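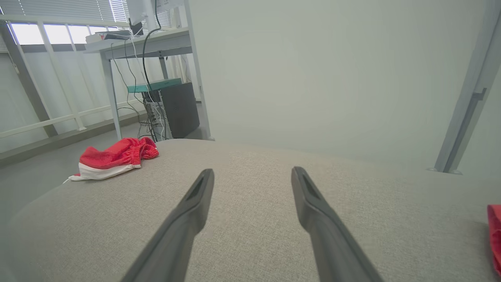 A Santa hat on the cushion, within reach of the gripper at Nyitrai.

Working Life | Interviews

Home News Features Jobs Archive

When Alfie Hartley started at Nyitrai he spent his shifts on the returns bench, opening parcels and sorting what was inside. The company handles returned costumes, hats and party goods for online shops. These days he spends most of the shift at a screen beside a robot arm, and he has mixed feelings about it.

"I'm less tired," he said. "I'll say that first. I used to go home with my shoulders aching from October right through to the end of January. Now it's my eyes."

Nyitrai brought in its first two arms in September last year. They were set up by Vitik, a small firm which fits grippers to arms made elsewhere and trains them on the customer's own goods. The sorting floor had 49 people on it at the time. It has the same number now, though Hartley pointed out that several who left over the spring were replaced by people hired to do different work.

The arms pick up soft items one at a time and put them in the right tub. Hartley said that soft goods were the hard part.

"A box is a box. A hat has no shape. You put it down and it falls over and folds up on itself, and the next one folds up some other way. The fur trim is a different thickness from the red part. If the fingers go for the trim they can pinch a bit of fluff and leave the hat where it was."

A good deal of the training is done away from the main floor, in a side room with a desk and a padded seat. Hartley asked for the seat himself. On the steel bench the arm had learned to press down hard, and it did the same when it was moved to anything that gave way. Working over a cushion was slower to begin with, but he thinks it made the arm gentler.

He had no background in this. Vitik gave four of the sorters a short course, 2 mornings in all, and after that he learned by doing it. He guides the arm by hand through a pick, then lets it try alone, then marks the attempt as good or bad. On a normal shift he marks 80 attempts before his first break.

"You have to be strict with it. If you let a poor one through because you want your tea, it comes back to you the week after."

I asked whether the others on the floor resented the machines. He thought about it for a while.

"Some did. There was a feeling at the start that the four of us on the course had gone over to the other side. People would stop talking when I sat down. That's mostly gone. What's left is more about the pace."

The pace is a sore point. Before the arms, sorters set their own speed within reason, and a slow hour could be made up later. The arms feed a belt made by Hastach, and the belt runs at one speed. The people checking tags at the far end have to keep up with it. In the first month the checkers asked for it to be turned down, and managers lowered it to 70 per cent of the setting Vitik had recommended. It has stayed there.

"That was the best thing they did," Hartley said. "It cost them nothing as far as I could see, and people stopped dreading the end of the line."

Pay has been less straightforward. The four trainers get a small extra amount per hour. The checkers do not, although Hartley believes their work has become harder, as they now see only the items the arms have dealt with and have to look at each one more closely. The matter has been raised with the site manager and there was no answer when we spoke.

There are also jobs the arms have not been given. Wigs still go to people, and so does anything with beads. A separate trial with stockings and tights, for a client called Denier, was dropped after over a month because the fingers kept catching the knit - Hartley said he could have told them that on the first day, and that he did.

He was asked recently if he would like to move to the other site and train people there full time. He has not decided. It would mean a longer drive, and he would miss the sorting.

"I liked opening the parcels. You never knew what was in them. I still go and do an hour on the bench if they're short, and I'm quicker than I was."

14 comments | 37 shares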